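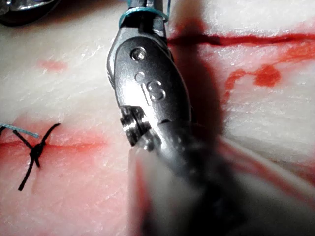
An instrument marked "IS" over a tissue pad.

Changes to day surgery at Raltby start in April

Patients booked for day surgery at Raltby will notice a few changes this spring. The unit is moving from the second floor of the main building to the ground floor of the Cellham wing, next to the outpatient pharmacy. The last cases on the old unit will finish at the end of March, and the first patients will be seen in the new space the following week.

The new unit has 20 recovery bays, up from 14. Each bay has a chair for one visitor and a locker for clothes and shoes. Please leave jewelry and large bags at home. The lockers are small and the front desk can't hold items.

Check-in now opens at 6:30 a.m. Your arrival time will be in your letter and also in a text message sent the evening before. If the two don't match, go by the text. Patients who don't use text messages can ask for a phone call when they book.

Guadalupe Ocampo, the unit's nurse manager, asks that everyone read the new eating and drinking sheet, even people who have had surgery here before. "We still get patients who were told years ago to stop everything at midnight, water included," she said. "The times on the sheet depend on your procedure and your anesthetic. Follow the ones written on your own copy." Questions about regular medicines, especially blood thinners and diabetes medicines, should go to the pre-op nurses at least 7 days ahead.

You will still need an adult to take you home and stay with you the first night. A taxi by yourself does not count. Last year 38 procedures were put off on the day for lack of a ride, and most of those patients waited several more weeks for a new slot. If you have trouble finding someone, call Bhavana Pisharody in patient services as soon as you get your date. She keeps a list of local groups that can help, including two that cover the outlying towns.

Parking: the small lot by the Cellham wing is for drop-off and pick-up only, with a 20-minute limit. Drivers who plan to wait should use the Tokarz Street garage. Day surgery patients get one free exit ticket, which the front desk will stamp. The shuttle from the garage runs until 7 p.m.

Follow-up calls will be made the day after surgery, between 9 a.m. and noon. The number may show as blocked on some phones.

Braulio Chávez will lead a walk-through of the new unit for patients and families before it opens. Space is limited to 36 people. Sign up at the main information desk or by calling patient services. The walk-through lasts 45 minutes and the route is step-free.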